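How to Run a Draft Night for Your Footy Tipping or Fantasy League

I've been running our little fantasy footy league out of Todstead for a good while now, and every November somebody new writes to ask how we do the draft. I used to type it all out again each time (badly, and usually with one eye on the cricket), so I've finally put the lot on one page. Help yourself to whatever is useful and ignore the rest.

Sort out the order first

Do this at least a fortnight before draft night. People like to have something to stew over, and whoever lands the first pick will want time to change their mind a dozen times. We use a reversed ladder for the first half of the order, so last year's wooden spooner picks first, and then we draw the remaining spots from a hat. Rami Mansour has had the last pick two seasons running and still swears by it, as you get two players back to back when the order snakes around.

If you've never done a snake draft, it goes like this. Round one runs from first to last, round two runs from last to first, and so on back and forth until everyone's list is full. Write it out in full before the night. You'd be surprised how many grown adults lose track by round four.

Agree on the trade rules

Pick trading is where the fun is, and also where the arguments are, so get it in writing. Ours are pretty simple:

Each team can make up to 3 pick trades on the night.
A trade has to be said out loud by both coaches before the clock runs out.
You can trade next year's first rounder, but never the one after that.

That last rule came in after Dougal Hepburn mortgaged the better part of his future for a ruckman who did his knee in the practice matches. Poor old Dougal. He was a very good sport about it, but it wasn't much of a season for him and we all felt a bit rotten.

For working out whether a swap is fair, Niilo Jääskeläinen made us a points chart. The first pick is worth 4000, the chart slides downwards from there, and by the end of the second round you're down to 800. Add up both sides and see how close they come. You don't have to follow it to the letter, it just gives people somewhere to start haggling.

Set the clock and stick to it

We give everyone 40 seconds a pick. It sounds mean, but with a full league you'll be there until midnight otherwise, and the people who drove in from Detdale still have to get home. Put one person in charge of the timer who doesn't have a team in the league. Jae-in Heo does ours and can't be bribed, though plenty of us have tried with sausage rolls.

If a coach runs out of time, the next coach picks and the slow one can jump back in whenever they're ready.
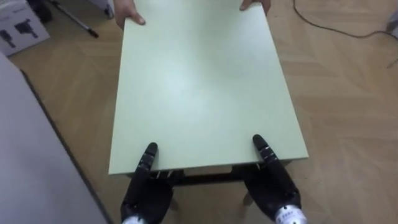

Keep two copies of the picks as you go, one on a big sheet of paper where the whole room can see it and one on somebody's laptop. Ro-un Ko reads each name back before it goes down, and that has saved us from the old problem of two blokes with the same surname more than once.

After the last pick

Photograph the sheet, send it to everyone that same night, and give people until noon the next day to point out mistakes. After that the lists are locked and the waiver period opens. We go bottom to top of the draft order for waivers, one claim each, and then it's open slather until the first bounce.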